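Bornumley Shirt Notes

README, version with the May rows merged in
Last edited Nov 21, 2025

Hi! This is my table of button-up shirts and how they fold. It started as a notebook next to my ironing pile and got out of hand, and now it's a set of CSV files with a README, so here we are. If you sew, sort donations, run a small resale shelf or just like knowing things about shirts, I hope you find something in it you can use.

What you get

171 shirts, all button-ups, short-sleeved and long-sleeved, all secondhand when I got them. Most came from Plonier, the thrift place two streets over from me, and the rest came in a couple of mixed bags from Edwards, which is the laundry that clears out its unclaimed rack twice a year. Every shirt got folded several times by several methods, and each fold is one row. That makes 1,188 rows in folds.csv.

The files:

shirts.csv -- one row per shirt. Fabric, color, size on the label if there is a label, sleeve length, pocket or no pocket, buttons, print.
folds.csv -- one row per fold. Which shirt, which method, how it was laid out, how it came out.
methods.txt -- the fold methods written out in normal sentences.
words.txt -- what I mean by placket, yoke, hem, cuff and so on. I got some of these wrong for years, so please look before you filter on them.
changes.txt -- what moved between versions.

Everything is plain UTF-8 with commas. Empty cell means I didn't check. The word "none" means I checked and there wasn't one. Please don't treat those two the same way! I did that once in my own spreadsheet and lost an evening to it.

How a shirt gets its row

I lay the shirt out flat on a pale surface, front up, and go down the columns in order: collar, placket, buttons, chest, sleeves, hem. Then I flip it and do the yoke and the back pleat. Labels come last and I only copy what I can read. If a label has washed out to nothing I leave the cell empty and go by the tape measure instead.

Measurements are in inches, to the nearest quarter. Chest is measured one inch under the armhole, straight across, shirt buttoned. Length is from the back of the collar seam down to the longest point of the hem. Sleeve is from the shoulder seam to the cuff edge, along the top. I know tailors do it differently. If you convert, please convert from the raw columns (chest_in, length_in, sleeve_in) and not from size_guess, which is me squinting at three numbers and picking a letter.
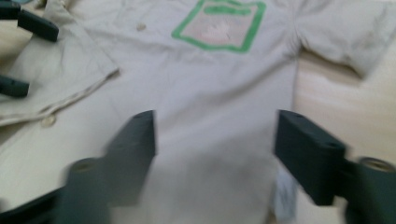
Color is the column I trust least, and pale shirts are the reason. I used to write cream, ecru, sand, oatmeal, stone, whatever word was in my head that day, and the same shirt could end up with two of them depending on how late in the afternoon I got to it. Prints are a lot easier. The one with the thick green outline on the chest and the pale pink inside goes down as print_shape "square", print_edge "green", print_fill "pink", and I never have to think about it again, but ask me what color the cloth is and I'll say beige and then take it back. The little round buttons on that shirt don't help either, they're nearly the same color as the fabric! So color is now down to 13 allowed words, listed in words.txt, and anything in the beige-cream-gray-white neighborhood also gets a "y" in pale. If you only need to know light from dark, use pale and skip color.

Buttons

Two columns, button_color and button_holes. The second is 2, 4, shank or empty. I don't record how many buttons a shirt has, which people do ask me for. I tried it for a week and kept forgetting collar buttons, cuff buttons and the spare one sewn inside the side seam, and a wrong number is worse than no number. If a button is clearly a replacement (different size, different thread) then button_mixed is "y".

Snaps are not buttons. I have a few snap-front shirts at home and they are not in here.

Laying out, which matters more than the method

This was the big surprise for me. I went in thinking the whole table would be about which fold is best, and most of the variation ended up in how the shirt was lying before I started. If the front opening runs straight up and down and the two front panels sit properly one over the other, pretty much every method gives you a decent rectangle. If one front panel has swung out to the side, you get a wedge, and no amount of patting fixes it.

So folds.csv has four columns for the layout alone:

placket_lie -- straight, slanted, or open
front_overlap -- even, uneven, or none
sleeve_lie -- out, down, crossed, or under
surface_wrinkle -- 0 to 3, see words.txt for what each step means

A 0 is fresh off the iron. A 3 has been in a bag. Most of the thin cotton ones live at 1 or 2 no matter what I do, and I've made peace with it.

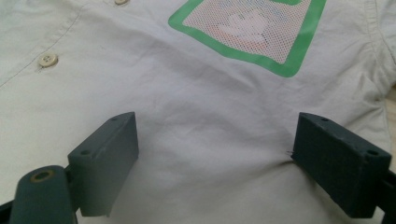

Slanted is the value you'll see most often for placket_lie, and I want to be clear that it isn't a fault code. It only means the opening isn't parallel to the long edge of the table at the moment I start. I turn shirts as I work, and plenty of good folds start from slanted. The one to watch is slanted together with front_overlap "uneven". Filter on that pair and you'll find most of the sad-looking results.

The methods

methods.txt has the full steps, so I'll only give you the flavor.

thirds -- the ordinary one. Sides in, sleeves down the back, then bottom up in three. My default and probably yours.

shelf -- same as thirds but folded to the width of a board, so a stack comes out even. The board is 9 inches wide. If yours is a different width your results won't match mine, and that's fine.

stirnen -- the Stirnen fold, which I learned from a leaflet tucked in one of the Edwards bags. You fold in half down the front first, placket to the outside, and only then bring the sleeves over. It's lovely for short sleeves and a pain for long ones. It also leaves the chest on top, so it's my pick for anything with a print or a pocket you want people to see on the shelf.

roll -- what it sounds like. I stopped doing rolls partway through and didn't go back to fill in the missing ones, so please don't compare roll against the others and send me a chart. The rolled shirts are mostly the heavier ones.

How the result is scored

I give each fold a score in the neat column from 1 to 5. It's my eye and my taste. Five means I'd put it on a shelf in a shop, three means it goes in my own drawer, one means I shook it out and started over (the retry gets its own row, with redo_of pointing to the first one). I've gone back and rescored old rows blind a few times and I drift by one point fairly often, hardly ever by two. If you want something sturdier, neat_ok just splits it at three.

There's also a height column, in inches, measured with a ruler at the middle of the folded shirt, no pressing down. Fabric weight drives that one almost entirely. 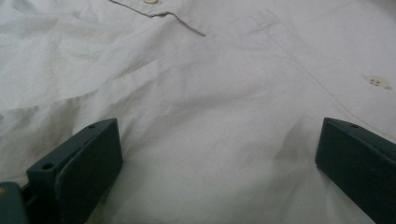
Off-white button-up, wrinkled, placket running on a slant.

Things that are off and that I know about

Pale shirts are overrepresented. Plonier puts the light ones on the front rail and I am weak.

Over 1,000 of the rows come from days when I worked in the afternoon, and the rest are from evenings under the kitchen light. The time_of_day column tells you which. Color calls made in the evening lean warmer than they should. I re-did the worst of them but not all.

Sizes bunch up in the middle. There's very little at the small end, and the biggest shirts are nearly all long-sleeved.

Fabric is from the label when there was one. Without a label I write "cotton-like" or "synthetic-like" and leave it at that. I've seen people do burn tests on a thread, and good for them, but I'm not doing it in my kitchen.

In the May rows, sleeve_lie was entered with an older word list. "Tucked" in those rows means the same as "under" everywhere else. I left the old word in and added sleeve_lie_clean next to it, so use that one.

A few shirts show up under two shirt_ids -- I bought a bag, logged it, washed it, and logged some of it again. Where I caught it, same_as has the other id. I'm sure I missed one or two.

Using it

Take it, use it, change it, teach with it. I'd like a mention of the Bornumley Shirt Notes if you publish something, and I'd love to hear about it, but I won't chase you. The fold steps in methods.txt are in my own words, so you can reprint those too.

If you find a mistake, tell me the shirt_id and the column. "The blue one looks wrong" doesn't get me very far, there are so many blue ones.

Still to do

Collars. I have collar type for the newer shirts and nothing for the older ones, and the older ones are in three boxes under the bed.

A column for whether the shirt was buttoned all the way, every other button, or just the top one before folding. I've started noting it on paper. It makes a difference for thin fabric and next to none for flannel, as far as I can tell so far.

More long sleeves. If you have a stack you're getting rid of, don't mail them to me, but do send me your measurements in the same columns and I'll add them with your own prefix on the ids.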